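Florotness Film Board > Horror and the Uncanny > Hokora: which version will they show?

lanternfish
Good evening to all. The Florotness has put Hokora in its November programme, and I am very glad, but the listing does not say which version it is. As far as I know there are two. One is the home version, with the long beginning in the fishing village, and the other is the export version, where the film starts with the brother already at the shrine. The difference is almost 13 minutes. I have only seen the export version, on a bad tape, and I would travel for the long one but not for the short one. Does anybody know?

oddreel
The listing gives a running time, doesn't it? Compare it with the disc.

lanternfish
It gives no time. It gives the year, the country, "horror" and one sentence about a shrine that must not be opened. I wrote to the box office and they answered politely that it is "the original film".

oddreel
Helpful. Both versions are original in a way, depending who you ask.

lanternfish
I have been reading my old notes again. The print that was shown in Muldale had its length written in the leaflet, 2837 metres. For 35 mm at the normal speed this makes a little less than one hour and three quarters, and so it must be the long version. I think the Florotness borrowed from the same source before, for the ghost season. If it is the same print, then my question is answered. I hope somebody can confirm it, I do not want to buy a train ticket on a hope.

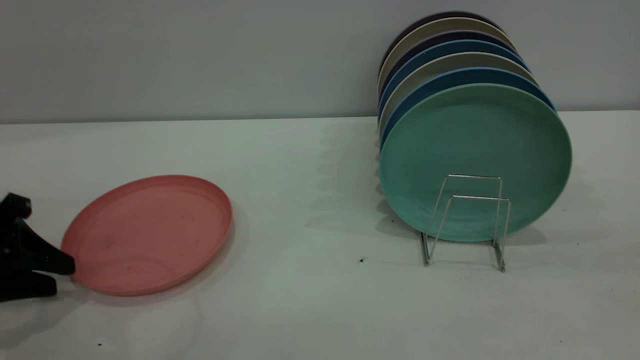 saltmarsh_b
I was at that Muldale screening and I'm afraid it was not 35 mm. It was a 16 mm print, the projector stood in the middle of the room and we had a pause for every reel. So the metres in the leaflet must come from a reference book and not from the print itself. The village part was there, I remember the scene with the nets and the grandmother. But the ending was short. She closes the door, and the credits come.

lanternfish
Thank you, this I did not know. A short ending with a long beginning! Then maybe there are three versions.

oddreel
Or one version and a missing last few feet. The ends of reels get damaged, people trim them. I wouldn't invent a third cut out of one worn print.

saltmarsh_b
The sound did not jump. With a trimmed reel you normally hear it. The music came to its close and then the credits started, quite calm.

oddreel
Fair, but you are remembering music from years ago.

saltmarsh_b
I am remembering it because it was the best thing in the evening. The chairs were terrible.

gullwing
What about the Gounder disc? I have it here, number 667 in their catalogue. It begins in the village and it ends with the lantern going down the steps, after the door. I always thought this was the complete film. The booklet says nothing about other cuts, only a long essay on shrines and a short one on the costumes.

lanternfish
The Gounder is the long one, yes, but many people say that the colours are wrong. The night scenes are too blue and one can see too much. In the export version the shrine is almost black inside, and you must look for her. I was much more afraid with my bad tape.

gullwing
I don't agree with this at all. A bad tape is dark because it is a bad tape. On the disc you can finally see that she stands behind the screen from the start of the scene. That is much worse for the nerves than a black rectangle.

lanternfish
We are different, then. When I see her I can measure her – she is an actress in a white robe. When I don't see her she may be anything.

oddreel
I'm with gullwing about the screen, and with lanternfish about the blue. The shots of fog over the water are the real problem on the disc. They scrubbed the grain away, so what is left is a flat pale grey with some shadows swimming in it. The fog in this film should have a texture, like wool. It's the reason I would pay to see any print, short ending or not.

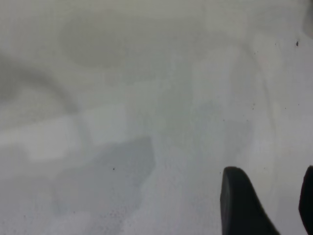

Close-up, soft and pale

gullwing
The fog I give you. I always walk to the kitchen during the fog.

saltmarsh_b
Nobody should walk to the kitchen during the fog, you miss the bell! It rings twice, and the second time it's answered from the other shore. In the export version I believe they removed the second one.

lanternfish
They did. On my tape it rings only once. I read about the answer in an article and I thought the writer was mistaken.

hemlock_row
Coming in from outside the horror people. Could the short version simply be the television one? Television ran films slightly faster in many countries, so everything becomes shorter.

oddreel
That takes off a bit more than four minutes for a film of this length. It can't explain 13, and it can't explain why the village is gone. Someone sat down with scissors.

hemlock_row
Understood. And is it suitable for somebody who does not like blood? My sister wants to come along.

saltmarsh_b
There is one cut hand, and a fish being cleaned for rather a long time. The rest is doors, bells and waiting. I'd say the fish is harder than the hand.

gullwing
The well scene is strong, though. Tell her about the well.

lanternfish
Small update, 2025-04-24. The box office has answered my second message. They will show a digital copy, supplied by Gounder, so this is the long version with the lantern ending and, I am afraid, with the blue nights. They could not tell me if it has the same picture as the disc or a newer one. I asked also about the sound and for this they have to ask the projectionist.

oddreel
So it's the disc on a bigger wall. I'll save my fare.

lanternfish
I think I will go all the same. I have never heard the second bell. If the sound in the hall is good, I can close my eyes a little when it becomes too blue.

gullwing
Sit near the back on the left side. The heating at the front is very loud and it runs in November.

saltmarsh_b
If you do go, please write down where the music stops at the end, before the lantern or after it. I would like to know for the Muldale print.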